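Rapport de projet, deuxième année
Atelier « Robotique de service », école d'ingénieurs d'Idmont
Ranger une pièce de travail avec un manipulateur mobile : état des lieux après un semestre

1. Le sujet et ce que nous en avions compris

L'intitulé distribué en octobre tenait en une phrase : « Évaluer la capacité d'un robot à assurer l'entretien courant d'un bureau. » Nous avons passé la première séance à nous demander ce que voulait dire « courant », et la deuxième à constater que personne dans le groupe n'entretenait couramment son propre bureau. Le sujet était donc bien choisi.

Nous avons fini par retenir six tâches qu'un humain accomplit en pensant à autre chose : fermer un tiroir, ramasser un petit objet au sol, remettre un flacon à sa place, pousser un panneau sur roulettes, dégager un câble du passage, décoller un morceau d'adhésif. Il faut préciser que la sixième a été ajoutée par optimisme, après une démonstration où tout avait marché. Cette démonstration portait sur un cube en mousse.

Le matériel est celui de l'atelier : une base mobile Grerkby, un bras monté dessus, une pince Bognár à doigts articulés, et la suite logicielle Jastwood pour la perception et la planification. La documentation de Jastwood comporte un chapitre intitulé « Environnements domestiques ». Il est court.

2. La pièce

On nous avait proposé un local d'essai propre, avec une table et des objets de couleurs franches. Nous avons préféré une vraie pièce de travail, avec un bureau, un caisson à tiroir, des panneaux perforés sur roulettes et un sol imitation bois qui brille. L'encadrant a salué l'ambition de ce choix. Nous avons compris plus tard que c'était une mise en garde.

Le sol mérite un paragraphe. Il renvoie la lumière par plaques, et ces plaques se déplacent avec la caméra. Pour nous, c'est un sol qui brille. Pour le module de segmentation, c'est tantôt un obstacle, tantôt un trou, tantôt une feuille de papier qu'il serait poli de ramasser. Nous avons donc un enregistrement complet d'un robot qui tente, avec une vraie délicatesse, de saisir un reflet. Cet essai est classé « échec », faute de rubrique plus précise.

L'adhésif transparent est le cas le plus cruel. Un ruban transparent sur un sol brillant, c'est un objet que le robot ne voit que lorsqu'il brille, et qu'il confond alors avec le sol qui brille aussi. Nous avions pensé à poser un ruban rouge à la place. Cela aurait été plus simple et n'aurait répondu à aucune question que se pose quelqu'un qui a réellement du ruban collé par terre.

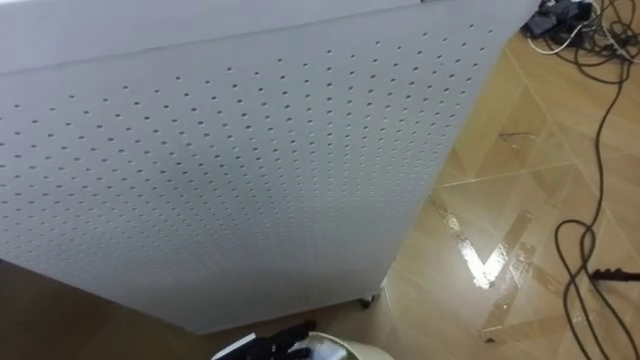
Les câbles, eux, se voient très bien. C'est les comprendre qui pose problème. Un câble noir qui fait des boucles n'a ni face de prise évidente, ni centre, ni orientation, et il n'est pas toujours possible de savoir où il va. Tirer dessus revient à poser une question à tout ce qui est branché au bout. Dès la première semaine, nous avons donc inscrit une règle dans le planificateur : tout effort de traction supérieur à un seuil assez bas entraîne l'ouverture des doigts et un recul du bras. Le robot applique cette règle avec zèle. Il prend le câble, le soulève, sent une résistance, le repose au même endroit et déclare la tâche terminée.

Nous avons débattu pour savoir si l'on pouvait parler de réussite. L'un d'entre nous faisait valoir que c'était exactement ce qu'il faisait lui-même chez lui. L'argument n'a pas été retenu dans la grille d'évaluation.

3. Protocole

Chaque essai commence par une consigne tapée au clavier, en français, dans une formulation qu'emploierait une personne normale. Le système la découpe en étapes, propose un plan, puis l'exécute. Un membre du groupe garde la main sur l'arrêt d'urgence, un autre remplit la fiche. Le troisième est censé ne rien faire, et c'est de loin le poste le plus difficile : l'envie de pousser l'objet de deux centimètres pour aider est à peu près irrésistible. Les essais où quelqu'un a cédé ont été écartés.

Un essai est réussi si l'état final correspond à la consigne, sans intervention et sans que rien n'ait été renversé en chemin. La durée n'est pas un critère éliminatoire. Il le fallait bien.

Sur 70 essais conservés, 47 sont réussis. Le chiffre est flatteur et nous le devons en grande partie au tiroir.

4. Résultats par tâche

Le tiroir. C'est notre gloire. Fermer un tiroir consiste à pousser une surface plane dans une direction connue jusqu'à ce que cela s'arrête, et le robot excelle à pousser jusqu'à ce que cela s'arrête. L'ouvrir est une autre histoire. Un petit bouton noir offre très peu de matière, et les doigts de la pince Bognár, conçus pour des pièces d'atelier, ont tendance à glisser dessus. Nous avions prudemment formulé la tâche dans le seul sens qui nous arrangeait, ce que nous signalons au lecteur par honnêteté et parce que l'encadrant l'avait remarqué.

Le petit objet au sol. Correct pour tout ce qui a un volume franc. Pour les miettes et les éclats, la machine hésite entre saleté, ombre et bruit du capteur. Un aspirateur ferait mieux, et nous l'avons écrit dans la première version de ce rapport avant de nous souvenir du sujet.

Le flacon. Un flacon à gâchette est un objet à la fois facile et vexant. Le corps se saisit bien, à condition de ne pas venir dessus par le côté de la gâchette. Jastwood estime la pose à partir du contour ; si le flacon est debout sur un bureau dégagé, tout va bien. S'il est couché, de travers, au fond d'un récipient à bord rond, la pince doit descendre dans un espace où le bras n'aime pas aller, et le planificateur passe 40 secondes à examiner des trajectoires avant d'annoncer qu'il n'en existe pas. Il en existe, nous l'avons vérifié en guidant le bras à la main.

Reste la question du sens. Un objet dans une corbeille est-il rangé, jeté ou tombé ? Un humain tranche d'après le niveau du flacon, l'humeur de ses collègues, le souvenir de l'avoir vu la veille. Le système, lui, tranche d'après la consigne, et la consigne « range la pièce » ne dit rien de tel. Selon la formulation, il a tantôt considéré le contenu de la corbeille comme définitif, tantôt comme un ensemble de choses égarées qu'il convenait de rendre au bureau une par une.
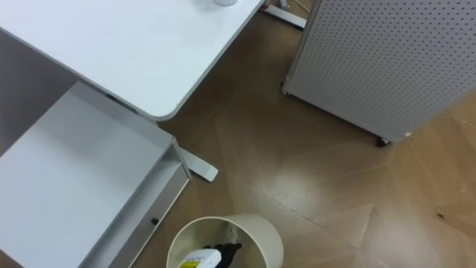

Le panneau sur roulettes. Nous attendions beaucoup de cette tâche, au motif que les roulettes font le travail. C'est vrai, elles le font, mais dans la direction qu'elles ont choisie. Une roulette pivotante orientée de travers au départ suffit pour que le panneau entame une rotation au lieu d'avancer, et le robot, qui avait prévu une translation, pousse de plus en plus consciencieusement un objet qui n'est plus devant lui. S'ajoute un défaut de perception : les trous réguliers de la surface perturbent l'estimation de profondeur, surtout en vue rasante. Le panneau semble par moments se trouver à deux distances différentes. En ralentissant la poussée et en recalculant la pose à chaque arrêt, nous avons obtenu des déplacements courts et acceptables. Quiconque passe dans le couloir avec une épaule disponible va plus vite.

Le câble. Voir plus haut. Les rares réussites concernent un câble libre aux deux extrémités, situation que nous avons fabriquée et qui se rencontre surtout dans les tiroirs.

L'adhésif. Aucune réussite. Le robot n'a pas d'ongles. Nous avions envisagé d'ajouter une lamelle souple au bout d'un doigt, puis nous avons regardé l'état du calendrier.

5. Ce qu'il faudrait pour que cela serve

La saisie proprement dite s'est révélée moins gênante que prévu. Quand la machine sait ce qu'elle a devant elle et d'où l'aborder, elle prend correctement et repose correctement. Ce qui manque se situe avant et après. Avant, il faudrait reconnaître ce qui mérite d'être touché dans une pièce que personne n'a préparée. Après, il faudrait s'apercevoir que l'on a échoué. Sur les essais ratés, le système a le plus souvent déclaré un succès, avec un message de confirmation vert que nous avons fini par masquer d'un bout de papier.

Le coût humain n'est pas négligeable non plus. Entre l'étalonnage, la remise en place des objets et la surveillance, une séance mobilise trois étudiants pour accomplir ce qu'un seul aurait fait avant le café. L'argument habituel est que la machine, une fois au point, travaillera la nuit. Nous l'avons laissée une fois tourner sans surveillance rapprochée, avec l'arrêt automatique activé. Elle s'est arrêtée automatiquement.

Nos recommandations au groupe qui reprendra le projet sont modestes. Commencer par le module de vérification, même rudimentaire : une photo avant, une photo après, et l'obligation pour le système de dire ce qui a changé. Traiter les câbles comme des zones interdites tant que l'on ne sait pas les suivre jusqu'au bout. Orienter les roulettes à la main avant de pousser, ou renoncer au panneau. Prévoir des stores.

6. Limites de l'étude

Une seule pièce, un seul robot, et des expérimentateurs qui, au fil des semaines, ont appris à rédiger les consignes comme la machine souhaitait les entendre. Ce dernier biais est probablement le plus fort. Au début nous écrivions « ferme le tiroir » ; à la fin, « pousse la façade du tiroir vers le caisson jusqu'au contact ». Les réussites des dernières séances mesurent donc en partie nos propres progrès, que le barème ne prévoyait pas de noter.

Les fiches d'essai et les journaux Jastwood sont archivés sur le serveur de l'atelier, dans le dossier du semestre. Le sous-dossier « divers » contient l'essai du reflet.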